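Call for Participants: Arriaga Open Housing Oral History, Second Round
Grarkurstead Center for Local History 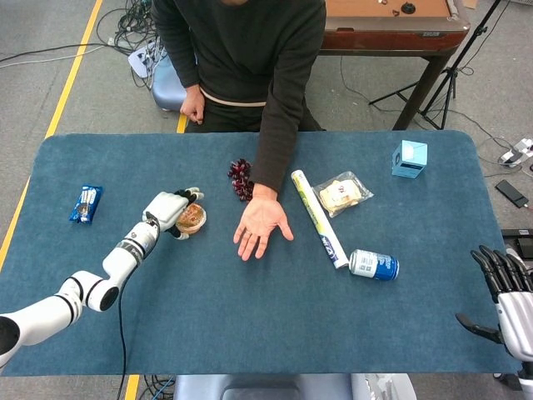 Seated at the table, one hand open on the blue-gray mat.

The Grarkurstead Center for Local History is recruiting narrators for the second round of its oral history of the open housing campaign in Arriaga. Applications are accepted through the end of July. Interviews begin in September and continue until all places have been filled.

Background

The first round produced 86 recorded interviews. Most of the narrators were members of the organizations that led the campaign: the church councils, the student chapters and the fair housing league. Their accounts of the marches, the negotiations with the city council and the passage of the ordinance are detailed and in most places consistent with the printed record.

Coverage of other groups is thin. The collection holds very little from people who lived in the Zolgate district during the campaign and did not belong to any organization. It holds almost nothing from people who tried to rent or buy outside Zolgate and were turned away, or from those who moved to the north side in the first years after the ordinance. Real estate agents, landlords, loan officers and city inspectors are also missing. The second round is limited to these gaps.

Who may take part

You may apply if at least one of the following describes you:

You lived in Zolgate at any time between the first march and the end of the ordinance's trial period.

You or your parents applied for housing elsewhere in Arriaga in that period, whatever the result.

You attended a school whose boundaries were redrawn after families began moving out of Zolgate.

You worked in real estate, mortgage lending, property management, insurance or housing inspection in the city at that time.

You worked at the Varex plant and lived in, or were refused, company-listed housing. The plant's housing office kept its own list of approved rentals, and no copy of that list is known to survive.

You opposed the ordinance, signed the repeal petition or campaigned for its repeal. These accounts are wanted on the same terms as all others.

People who were children at the time are eligible. Memories passed down within a family can be recorded, but the narrator will be asked to say which parts are firsthand and which were told to them. That distinction is entered in the index.

People interviewed in the first round are not eligible as narrators. They may submit corrections or additions to their existing transcripts at any time, using the amendment form available from the Center.

What participation involves

Each narrator completes three steps.

Step one is a telephone call to establish dates, addresses and topics. It is not recorded. The interviewer takes notes, which are destroyed when the transcript is approved unless the narrator asks for them to be kept.

Step two is the interview itself. It is recorded in audio, with video optional, and takes place in one sitting or two, according to the narrator's preference. Breaks may be taken whenever the narrator wants them. Sessions start at 10 a.m. or at 2 p.m. A relative or friend may sit in, on the understanding that anything they say becomes part of the recording and that they must sign the same release.

Step three is review. The narrator receives a full transcript on paper or by email and may correct names, spellings and dates, strike passages, or close passages for a fixed period. Struck passages are removed from both the transcript and the public copy of the audio. The Center does not tidy grammar or dialect, and asks narrators to leave these alone as well where they can.

Interviews are conducted in English or Spanish. Narrators who prefer another language should say so on the application – the Center will look for an interpreter but cannot guarantee one.

Interview content

The interviewer works from a topic outline, which is mailed to the narrator ahead of the session. Standard topics are household and street, work, school, rent or mortgage terms, dealings with agents and lenders, knowledge of the campaign while it was going on, the petition drive, and changes in the neighborhood afterward. Narrators may decline any topic. A narrator who wants to spend the whole session on one building, one employer or one afternoon may do so.

Particular interest attaches to the following points, on which the written sources are silent or disagree:

The route of the second march after it left Zolgate. The police log and the newspaper give different streets.

The wording that agents used when refusing to show a house.

Rent levels on either side of the rail line for comparable apartments.

The evening meeting at the Zolgate branch library, for which no minutes have been found.

How the annual commemoration was started, who attended in its early years, and why it lapsed. The city now lists the day on its calendar, but municipal offices are the only employers known to close for it.

Documents and photographs

Narrators are invited to bring leases, rent books, letters, petition sheets, church bulletins, buttons and family photographs. Items are scanned during the visit and returned the same day. Originals are accepted as gifts only under a separate agreement, and no one will be asked to sign that agreement on the day of the interview. Please do not remove photographs from albums beforehand or write on the back of them.

Payment and expenses

Each narrator receives a flat payment of $600 when the review step is complete. The amount does not depend on the length of the interview, on the number of sessions, or on how much of the transcript is closed. Narrators who withdraw after the interview and before review receive half. The payment may count as taxable income, and the Center cannot advise on its effect on benefits.

Bus fare and parking are reimbursed on receipt. Home interviews can be arranged within the city limits for those who have difficulty traveling. A small number of interviews can be done by video call with former residents who have left the state.

Rights and access

Narrators keep the copyright in their words and grant the Center a non-exclusive license to preserve the interview and make it available. Three access levels are offered: open online, reading room only, and closed until a date chosen by the narrator. The level can be made stricter later. It cannot be loosened after the narrator's death except by a person named in the release.

Use of a pseudonym is permitted in the public transcript. Applicants who are thinking of this option should know that street addresses and job titles often identify a person to former neighbors, and should raise the matter in the first call.

Interviews may contain statements about third parties. The Center reviews transcripts for claims of criminal conduct against living private individuals and may close such passages on its own decision. The narrator is told in writing when this is done.

Selection

There are 40 places. Selection is not competitive in the usual sense. Applications are sorted by the eligibility groups listed above, and places are assigned so that no group takes up more than a quarter of the total. Within a group, older applicants and those in poor health are scheduled first. Applicants who are not placed will be asked whether their details may be kept for a later round.

Employees of the Center and members of their households may not apply.

How to apply

Forms are available at the front desk of the Center and at the Zolgate branch library. A letter is equally acceptable. Please include:

Your name and how you wish to be addressed
A telephone number and the best time of day to call
The addresses at which you lived in Arriaga, as far as you remember them
Which eligibility group or groups apply
A few lines on what you would like to talk about
Any needs regarding hearing, sight, mobility or language

No supporting documents are required at this stage. A family member may complete the form on behalf of an applicant, but the first call will be made to the applicant directly.

Receipt is acknowledged by mail. Applicants will hear in August whether they have been placed and, if so, will be offered a choice of 4 session times. Questions about eligibility can be left with the front desk at any hour the building is open and will be passed to the oral history office.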